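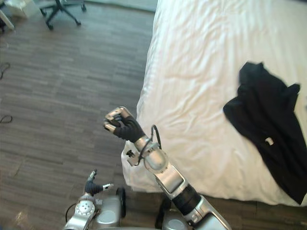 The Dorholm bedding works opens its doors once a year, in January, when nobody sane is shopping for anything and a free cup of coffee can still fill a parking lot. I went because I have owned the same duvet for longer than I've owned my car, and because the flyer promised a "bed-making room," a phrase I could not leave alone.

The tour starts in the filling hall, where you are handed a hairnet and told not to lean on things. Dorholm stuffs duvets for a handful of labels, the best known of them Herkberg, and the process is less cozy than you might hope. A hose goes in one corner, there is a noise like a large dog sneezing, and a flat bag becomes a fat one. Our group of a dozen adults applauded the first one. By the third we had become critics.

Next was the stitching line, 200 feet of it, where I learned that the squares on a duvet are there to keep the filling from migrating to your feet. Mine gave up on that job years ago. There was a bench where you could try sewing a square yourself. I made something closer to a kite and was told it was a very good effort in the voice people use for toddlers.

The bed-making room is upstairs, past a vending machine that takes only coins. It is where they check how covers behave on an actual bed, the theory being that a sheet that looks fine on a shelf can turn into a sail once you ask it to go around a mattress. White bedding, mostly. White shows every wrinkle, and there were wrinkles. I found this comforting. If the people who make the stuff can't get it to lie flat, I am officially off the hook.

The corner is the real subject up there. On the bed I stood next to, the white cover came over the side of the mattress in a fat, rounded bulge, just the way it does at home when I've decided that's enough tucking for one life. A panel on the wall explained the Dreltell fold, the house method, in 6 steps. I followed it up to step four, where you are asked to hold a flap "with the free hand." I did not have a free hand. I had coffee in it.

There is also a wall of old samples, more than 300 of them, each with a typed label. I liked the heavy ones from the early years, which look as though they'd be hard to get out from under. The Bermúdez range, meant for hot climates, is so thin that the label weighs more than the cloth.

The shop comes last, naturally. Seconds were marked down and the line was long and oddly competitive – two people had hold of the same king-size bag and neither was smiling. I bought a pillowcase.

Admission is 5 dollars, coffee included, cookies if you're early. I was not early. Wear shoes you can stand in, and eat first.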